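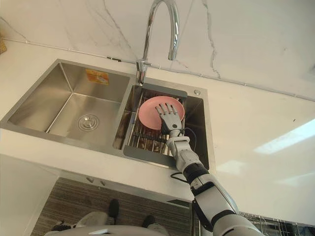
A double-bowl kitchen sink with the faucet mounted between the bowls.

How to Check a Kitchen for Slow Leaks Before a Tenancy Begins

Home | Guides | Tenancy Forms | Repairs | Contact

This guide is issued by the Trilthorpe Housing Office for owners and managing agents who let furnished apartments under the Trilthorpe scheme. It sets out the procedure for checking the kitchen water supply and waste pipes before keys are handed over. The same procedure should be used at the end of a tenancy, and at any time a tenant reports damp in a base cabinet.

A slow leak seldom shows itself on a short viewing. Water may run along the underside of a pipe for some distance before it drops, and the first sign is often swelling at the foot of a cabinet door. The check takes one person less than an hour, apart from the meter reading, for which the apartment must be left with all water off.

What you will need

A flashlight, a roll of plain white paper towels, a dry cloth, a bucket, an adjustable wrench, and a copy of Form 8. A pencil is preferred to a pen for marking the paper. Owners of apartments in the Kariuki building will also need the key to the riser cupboard, which is held at the front desk and must be signed for.

Step 1. Read the water meter

Turn off every faucet and appliance. Write down all the digits on the meter, including those in red. Leave the apartment for two hours and read the meter again. Where the two readings differ, water is passing somewhere in the apartment, and the remaining steps should be carried out with particular care. A toilet that runs on is a common cause and should be ruled out first by closing its supply valve and repeating the reading.

Step 2. Empty the base cabinet

Remove everything stored beneath the sink. Wipe the cabinet floor, the pipes, and the valves with the dry cloth until no moisture can be felt. Lay a double thickness of paper towel over the whole cabinet floor and tuck it against the back panel. Do not use newspaper. The print hides small spots.

Step 3. Check the supply side

Open both shutoff valves fully, then run the cold water and the hot water for one minute each. With the flashlight, look at each valve stem, each hose connection, and the point at which the hoses enter the faucet body. Hold a folded piece of paper towel against each joint for a slow count of ten. Any mark on the paper should be circled and the joint named beside it.

A connection that weeps may be tightened by a quarter turn and tested again. If it still marks the paper, close the valve and report the fault. Owners should not continue to tighten, as the washer may split.

Step 4. Check the waste side

Close the drain and fill the bowl to just below the overflow. Where the sink has two bowls, test them one at a time, since the waste pipes meet below and a fault in one branch can be mistaken for a fault in the other. Take any racks, baskets, or dishes out before filling. Leave the water standing for ten minutes, inspect the underside of the drain, and then release all of it at once. A full release puts more load on the trap than a running faucet does, and joints that stay dry in ordinary use will sometimes fail at this stage.

Place the bucket beneath the trap before opening the drain. Check the slip nuts by hand. They should be firm, and hand-tight is sufficient for plastic fittings.
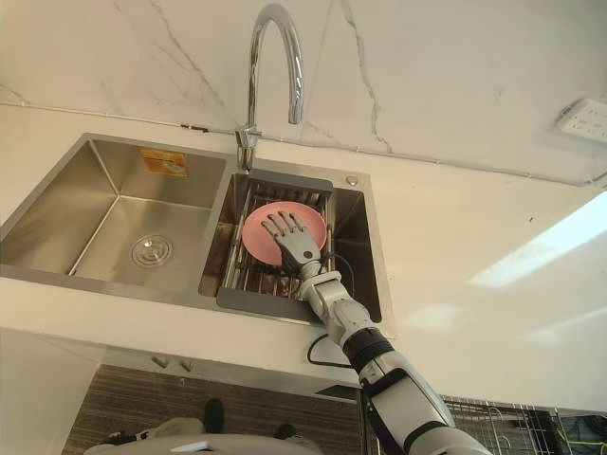 Step 5. Check the rim and the countertop joint

Pour a cup of water slowly along the edge of the sink and let it stand for five minutes before drying it. Look from below for any drip at the clips or along the cut edge of the countertop. Repeat the test at the base of the faucet. Sealant that has lifted or turned dark should be removed completely and replaced. New sealant laid over old will not hold, and will not be accepted at inspection.

Step 6. Check appliances

Run the dishwasher, if one is fitted, on its shortest cycle. Watch the drain hose where it joins the sink waste while the machine pumps out. Inlet hoses should show no bulges or rust at the collars. The Office asks that braided hoses be replaced every 8 years whatever their condition, and that the date of fitting be written on a tag.

Step 7. Leave the paper overnight

Lay fresh paper towel in the cabinet, close the doors, and return the following day. Record the result on Form 8, even if the paper is dry. A blank box is treated as a check that was not made.

Reporting and costs

Faults should be reported to the repairs desk, marked for the attention of Mpho Moodley. The scheme will pay the first $100 of a plumbing repair found during a check made before a tenancy begins. Repairs above $285 require written approval before work starts. Claims must include the invoice and the completed form. Owners who joined the scheme through Multa should continue to send claims by mail until the transfer of accounts is finished in September.

Page last reviewed May 3, 2026.

Guides: Heating | Damp and Mold | Locks | Kitchens | Bathrooms | Back to top

Comments (4)

Gladys Nzioka
Could the Office confirm whether Step 1 applies where two apartments share a meter? Ours do, and the people next door are home all day.

Trilthorpe Repairs Desk
Shared meters are exempt from Step 1. Please write "shared" in the first box of the form and carry out the remaining steps as normal.

rowhouse_owner
The standing water test found mine. Dry as a bone with the faucet running, then a puddle when I let the whole bowl go. It was the slip nut nearest the wall.

P. Nastetti
The link to Form 8 opens the old version with no space for the dishwasher hose. Please could this be fixed.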